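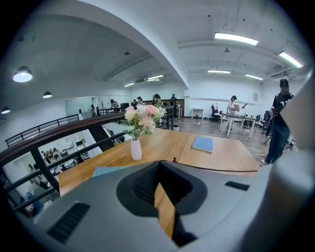 Fig. 2. Wooden table with artificial flowers and a closed notebook.

Section 2. Placing the meter and deciding whether to believe it

The Zivex 605 measures room temperature and relative humidity. The box says it also measures "comfort." It does not. The smiling face on the display is drawn from the same pair of readings and tells you nothing extra. You can turn it off in step 9 of the first setup, and we suggest you do.

Read this section before you buy a humidifier, a dehumidifier, or a new window on the strength of a number you saw on the screen.

Before you start

You will need the meter, the batteries that came with it, the salt test pouch from the side pocket of the box, a clear food bag that seals, and something to write on. A second meter of any make is useful if you can borrow one. Expect the two to disagree.

Caution: Do not use rechargeable batteries. The low battery warning is set for the ordinary kind and may come on late, or never. Readings can drift for days before the screen goes blank.

First setup

1. Slide off the back cover and fit the batteries. Match the marks inside the case, not the drawing on the box, which has them the wrong way around on some early units.

2. Wait for the display to stop flashing. The numbers shown while it flashes are left over from the last reading and should be ignored.

3. Press and hold MODE to choose Fahrenheit or Celsius.

4. Press SET once to reach the clock. The clock only matters if you plan to use the high and low memory.

5. Press SET again to reach the high and low memory and hold CLEAR until both lines show dashes. New units often arrive holding a record from the factory or the back of a delivery truck.

6. Leave the altitude setting alone. It has no effect on this model.

7. Press SET again to choose how often the meter takes a reading. The choice is in seconds, and 300 is enough for any room in a house. Faster settings use up the batteries and make the display look busy.

8. Replace the back cover. If it does not click, take it off and check that the battery ribbon is lying flat.

9. Hold MODE and CLEAR together to turn off the comfort face. Do it again if you miss it.

Choosing a place

Most bad readings come from bad placement. The sensor measures the air that reaches the slots in the case and knows nothing of the far side of the room.

1. Pick a spot at sitting height, on an inside wall or a piece of furniture that stands clear of the outside walls.

2. Keep the meter out of direct sun at every time of day. Check in the morning and again in late afternoon. A spot that is shady at noon can be in full sun by supper.

3. Keep it away from vents, radiators, lamps, televisions, kettles, fish tanks, and doors that open to the outside.

4. Keep it away from watered houseplants and fresh cut flowers. Damp soil and leaves add moisture to the air right next to them. Silk and plastic ones make no difference.

5. Stand the meter up on its foot. If you lay it on its back, the rear slots are covered and it responds slowly.

Note: The Nivuvmont wall bracket, sold separately, holds the meter flat against the wall. We have not seen it improve a reading. On a cold outside wall it will make things worse, and a nail would have done the same job for less money.

Checking the humidity reading

The printed accuracy applies to a new sensor under test conditions. Your hallway is not that. The salt test takes a night and costs nothing, and we would not trust the meter without it.

1. Open the outer wrapper of the salt pouch. Do not open the inner one.

2. Put the pouch and the meter in the food bag. The pouch should not touch the case. Seal the bag with some air in it.

3. Leave the bag overnight in a room where the temperature stays steady. The kitchen is a poor choice.

4. In the morning, read the humidity through the bag. Do not open it first.

5. Compare the reading with the number on the pouch label. Write down the difference and whether the meter was high or low.

6. Take the meter out and give it until the afternoon to settle before you use it.

Caution: If the inner pouch has leaked, throw it away and wipe down anything it touched. Salt solution on the sensor will ruin it, and the warranty does not cover this.

There is an offset setting in the menu that will hide the difference for you. We advise against it. Offsets get forgotten, batteries get changed, and the setting goes back to zero without telling anyone. A strip of tape on the back with the correction written on it is harder to lose.

Using the phone app

The Sebastian app shows the same readings as the screen, a little later. It also gives advice, such as "Your air may be affecting your sleep." The app has no information about your sleep. Treat this kind of message as advertising, particularly when there is a button underneath it for ordering filters.

If you use the app for its graph, check one point against the display each week. A graph that runs perfectly level usually means the phone has lost the meter and is repeating the last value.

What a reading can and cannot tell you

One high reading after a shower means someone took a shower. Look for a reading that stays high or low over several days with the doors and windows used as usual. A damp July will push up the number in most homes without air conditioning, and that alone is no reason to call a contractor.

The meter cannot detect mold, gas, smoke, or carbon monoxide. It cannot find a leak. If you have water stains or a musty smell and the meter says all is well, go with the stains.

Notes for this section were revised by Jhun Bautista, Zorncombe customer support. If your salt test is still far off after a second try, return the meter with the test result written on the slip. Slips marked only "not working" are sent back with a request for more detail.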